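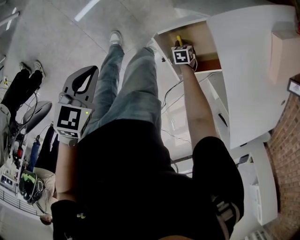

Mimunero launches Vastar, a hand-held gripper kit for teaching robots everyday jobs

2022-02-14 – For immediate release

Hello from all of us at Mimunero! I'm Sabina Dewan, I look after product here, and I've been waiting a good long while to write this one. Vastar, our hand-held gripper kit, goes on sale today.

If you work with robot arms you'll know the usual way of showing them a task. You sit at a desk with a joystick or a second arm, you squint at a screen, and you spend ages getting one spoon into one pot. I did that for two years at my last job and I still dream about the spoon. With Vastar you pick up the grippers and do the job yourself, on your feet, at the cupboard or the drawer or wherever the job happens to be. Each gripper carries a cube covered in black-and-white markers, and the software uses those to work out where your hands went. You come away with a recording your arm can learn from.

We've tried to make it something you can wear for a whole morning without getting grumpy. The first version had a battery pack that dug into my hip so badly I refused to demo it (sorry, Kouris team, you were very patient with me). The new one weighs 400 grams and goes on a waist strap, and the cables are long enough for you to reach right into the back of a deep drawer. Drawers were the thing our early customers asked for most – opening them, rummaging in them, putting things away in them. I had expected it to be cups.

What's in the kit

Two hand-held grippers with marker cubes fitted
Head camera mount with an adjustable band
Waist strap and battery pack
Cable set, plus a spare of each cable
Carry case
A year of Flistum, our recording and clean-up software

Flistum deserves a mention of its own. It trims the dead time from the start and finish of each recording, flags any stretch where the markers went out of sight, and lets you throw a bad take away with one key. That last bit came from Kouris, who ran the kit for us over the winter and recorded 500 takes of kitchen and storage jobs. They sent back a list of complaints that went on for pages! We fixed nearly everything on it. Left-handed users still have to swap two settings by hand, and we're working on that.

A word about who it's for. Vastar suits research groups, robotics firms and college workshops that already have an arm and want more material to train it with. You don't need to be a programmer to do the recording side, and most people get the hang of the grippers in an afternoon. You will want somebody on the team who's comfortable with the training side, as we don't supply the arm or the models that run it.

Give yourself a bit of elbow room as well. Two or three people can happily share a space while one of them records, but the person wearing the kit needs to be able to turn and bend freely. Bright, even lighting helps the markers no end.

Price and availability

The full kit costs £2850 including VAT, and the first batch is 200 kits. Orders open today on the Mimunero website and go out in the order they come in. A second batch is planned for May. Extra grippers and replacement marker cubes can be bought separately, and anyone who had one of the trial kits can trade it in against the new one – drop us a line and we'll sort out the paperwork.

Journalists and reviewers who'd like a loan kit are very welcome to get in touch. We lend them for two weeks, with a call at the start to get you set up. I usually do those calls myself, so bring awkward questions.

Press contact: Sabina Dewan, Mimunero press desk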